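Tostton — Unidade de Faldale
Chamada de participantes: operadores de montagem para o projeto Mevau
Publicado em 27 out. 2025
Referência 405/MV

A Tostton procura pessoas com experiência em montagem manual para participar, durante dois meses, na preparação da nova célula automatizada de inserção da unidade de Faldale. A participação é remunerada e está aberta aos trabalhadores da empresa, aos trabalhadores temporários da linha e também a pessoas de fora que já fizeram trabalho semelhante noutra fábrica.

O que fazemos em Faldale

Na linha de Faldale montamos peças de plástico em alojamentos: pinos, tampas, suportes de cabo, pequenas guias. Quem trabalhou nesta linha sabe como é. A peça chega numa bandeja, a mão pega, os dedos procuram a posição, sente-se um pequeno encosto e a peça entra. Depois repete-se. Uma operadora do turno da manhã fez 3249 inserções na semana que medimos, e ela disse-nos que a parte difícil não eram as peças que entram bem, eram as poucas que obrigam a torcer o punho.

O projeto Mevau vai transferir uma parte destas inserções para um braço robótico. Antes de o pôr na linha, trabalhamos numa bancada de ensaio com peças didáticas, porque a dificuldade é parecida (encontrar a abertura certa, alinhar, descer sem forçar) e um erro custa muito pouco. 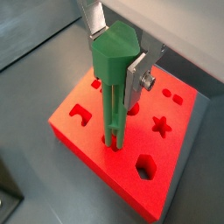 O ensaio parece um jogo de criança, e muitos colegas sorriram quando o viram pela primeira vez. Mas os problemas que aparecem ali são os mesmos da linha. O robô chega ao sítio com uma diferença pequena e a peça fica encostada na borda. Ou a orientação está errada e a máquina continua a empurrar quando uma pessoa já teria parado. Os nossos engenheiros conseguem ler a força nos gráficos. O que eles não sabem, e dizem isso sem vergonha, é o que faz um operador com experiência no meio segundo em que percebe que a peça não vai entrar.

Por esta razão abrimos a chamada. Queremos que este saber entre no projeto agora, com o nome de quem o tem, e que as pessoas da linha possam dizer o que deve ficar com a máquina e o que deve ficar com elas.

O que vai fazer como participante

As sessões têm lugar na sala de ensaios da unidade de Faldale, ao lado do armazém Mudgway. Cada participante trabalha sempre com a mesma pessoa da equipa técnica, para não ter de explicar tudo outra vez a cada visita.

Nas primeiras sessões vai montar à mão, ao seu ritmo, e falar sobre o que faz. Não é um teste de velocidade. Não guardamos o tempo individual de ninguém e não o comunicamos às chefias.

Depois vai observar o robô a tentar as mesmas inserções e dizer em que momento o pararia. Tem um botão na mão para isso. Comparamos os momentos em que as pessoas param com os momentos em que o programa para, e discutimos as diferenças em grupo.

Na segunda parte vai guiar o braço com um comando simples. Ensinamos a usar. Até hoje, os colegas que experimentaram precisaram de uma tarde para se sentirem à vontade, incluindo dois que tinham dito que nunca iam conseguir.

No final escreve, connosco ou sozinho, a sua proposta de como deve ser o posto de trabalho junto da célula: a altura da bancada, onde se põem as bandejas, quem tem autoridade para parar a máquina, o que acontece às peças recusadas.
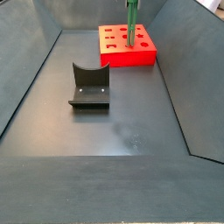
Pedimos também a sua opinião sobre a organização do espaço. Uma bancada que é cómoda para um engenheiro que lá passa uma hora pode ser muito má para uma pessoa que fica um turno inteiro. Já recebemos comentários sobre a iluminação e sobre a distância entre o operador e a zona de trabalho do braço, e mudámos as duas coisas. Os comentários sobre o ruído ainda estão por resolver.

O que muda para as pessoas da linha

Esta é a pergunta que nos fizeram mais vezes nas reuniões de turno, e preferimos responder por escrito.

Os postos de inserção do sector norte vão deixar de existir como são hoje. A empresa assinou com os representantes dos trabalhadores um compromisso: ninguém com contrato nesta linha perde o lugar por causa do projeto Mevau. As pessoas destes postos passam para três tipos de função — acompanhamento da célula, inserção manual das referências difíceis e controlo de qualidade. A categoria e o salário não descem. Para os trabalhadores temporários não podemos prometer o mesmo, e dizemos isto claramente aqui para que cada um possa decidir. O que podemos garantir é que a participação nesta chamada conta como experiência nas candidaturas internas.

Há uma outra mudança de que se fala menos. Na montagem manual as pessoas trabalham lado a lado e conversam. Junto da célula o operador fica mais sozinho, e alguns colegas da nossa fábrica anterior sofreram com isso. Gostávamos que os participantes pensassem connosco em soluções: rotação mais curta, dois operadores para células vizinhas, pausas em conjunto.
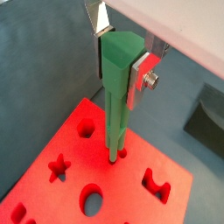
A preensão é o tema em que mais precisamos de pessoas com mãos experientes. Um operador muda a maneira de pegar sem pensar; o robô pega como lhe ensinaram. Na bancada, os dois dedos metálicos seguram a peça verde pela cabeça larga, um de cada lado, e as pernas finas ficam livres em baixo, para ir ao encontro dos furos redondos pequenos. Parece lógico, mas um dos nossos montadores mais antigos perguntou logo se, segurando tão em cima, não se perde a sensibilidade na ponta. Ele aperta as peças compridas mais abaixo e só sobe os dedos no fim. Passámos duas sessões a discutir isto e ainda não temos uma resposta que agrade a todos.

Quem procuramos

Procuramos pessoas maiores de 18 anos com pelo menos um ano de experiência em montagem manual de peças pequenas, em qualquer sector. Eletrónica, brinquedos, automóvel, relojoaria e dispositivos médicos são todos bem-vindos.

Não é preciso saber programar nem ter trabalhado com robôs. Não pedimos diploma.

É importante conseguir falar sobre o próprio trabalho, em português ou em inglês. Se precisar de intérprete de língua gestual, escreva-o na candidatura e nós tratamos.

Temos muito interesse em pessoas com dor ou lesão antiga no punho, na mão ou no ombro causada pelo trabalho repetitivo. Podem participar só nas sessões de observação e de desenho do posto, se preferirem, e recebem o mesmo valor. O médico do trabalho está disponível para uma conversa antes da primeira sessão.

Procuramos também pessoas que não gostam da ideia deste projeto. Não é preciso ser a favor da automatização para participar, e as críticas ficam escritas no relatório como foram ditas.

Condições

A compensação é de 576 euros pela participação completa, paga em duas partes iguais: a primeira a meio e a segunda no fim. Quem desistir depois da primeira metade fica com o valor já recebido.

Para os trabalhadores da Tostton as sessões são feitas dentro do horário e o salário é pago normalmente, além da compensação. As chefias foram informadas e não podem recusar a participação sem justificação escrita.

Pagamos as deslocações em transporte público. Há estacionamento atrás do armazém Mudgway, entrada pelo portão de baixo. O almoço na cantina está incluído nos dias com sessão de manhã e de tarde.

As sessões com o braço são gravadas em vídeo, só com as mãos e a bancada no campo da câmara. Pode pedir que a sua gravação seja apagada até ao fim do projeto, sem dar motivo. As gravações não são usadas para avaliar o desempenho.

Calendário

As sessões começam em fevereiro. O horário é combinado com cada participante, com opção de manhã, de tarde ou depois do turno da noite. Antes disso organizamos uma visita à sala de ensaios para quem quiser ver a célula a trabalhar e fazer perguntas, sem obrigação de se inscrever.

Como se candidatar

Envie uma mensagem curta com o seu nome, um contacto, o tipo de peças que já montou e o horário que lhe convém. Não é preciso currículo. Se lhe apetecer, conte uma peça que lhe deu muito trabalho e como acabou por a fazer entrar; lemos estas histórias com muita atenção e algumas já serviram para mudar os ensaios.

Pode entregar a mensagem em papel na receção da unidade de Faldale, ao cuidado de Anahera Te Moana, ou usar o formulário desta página. Os trabalhadores da linha podem também falar com o seu representante, que tem os impressos.

Respondemos a todas as candidaturas, também às que não forem escolhidas. Se houver mais candidatos do que lugares, escolhemos de modo a ter no grupo turnos, idades e tipos de experiência diferentes.

Para perguntas sobre as sessões: Anahera Te Moana, coordenação do projeto Mevau, sala de ensaios, unidade de Faldale. O português não é a minha primeira língua, por isso, se alguma coisa neste anúncio não estiver clara, peço que me perguntem diretamente e eu explico com gosto.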